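Wrist camera exposure and the planner: what are people running?

gearlash
Been rewriting our perception node for the Ristari arm and I'm having way too much fun with it! One thing bugs me, though. With the wrist view, the finger fills most of the image and there's a big white glare patch on it, so auto exposure meters on the finger and I lose the speckled surface behind.

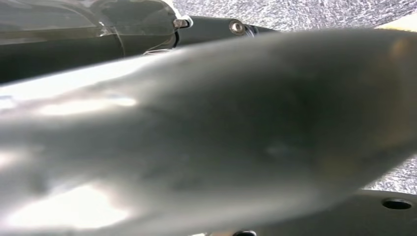

Drurport, 2018-04-27

Right now I mask the finger after capture. Should I be metering on a fixed region instead?

pleat_and_pin
Fixed region, yes, but do the masking from joint state. We project the hand model into the wrist view at 15 Hz and drop those pixels before anything else sees them. It matters even more with a multi-finger hand. Look how much of this one is arm and fingers — and the whole room is upside down, so check your camera transform too. 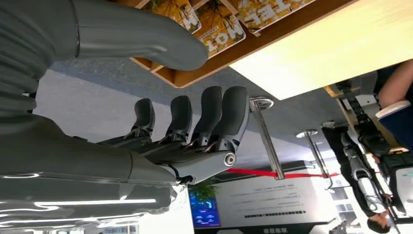
Re: masking from joint state

ogura_fan
I disagree about projecting the model. Any calibration error leaves a rim of finger in the cloud and the planner swerves around its own hand. A painted mask is dumb and it works. We use Vonden for planning and it hates ghosts.

pleat_and_pin
Pad the model by 5 mm. No more ghosts on ours.

gearlash
Padding eats my box partitions, that's the trouble. The head view shows how tight it gets: gripper right over the compartments, holding something dark in crinkly clear film, laptop open on the same table.

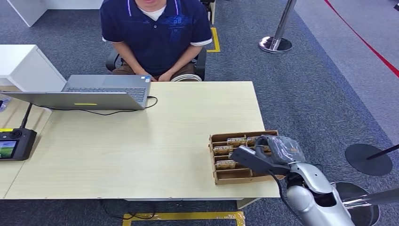
Re: padding and tight compartments

ogura_fan
Oh wow, clear film too. Then don't trust depth on the wrapped item at all. Attach it to the gripper as a plain box in the planning model and plan with that.

gearlash
Love it, trying that tonight. I'll run both masks on the same log and post the results!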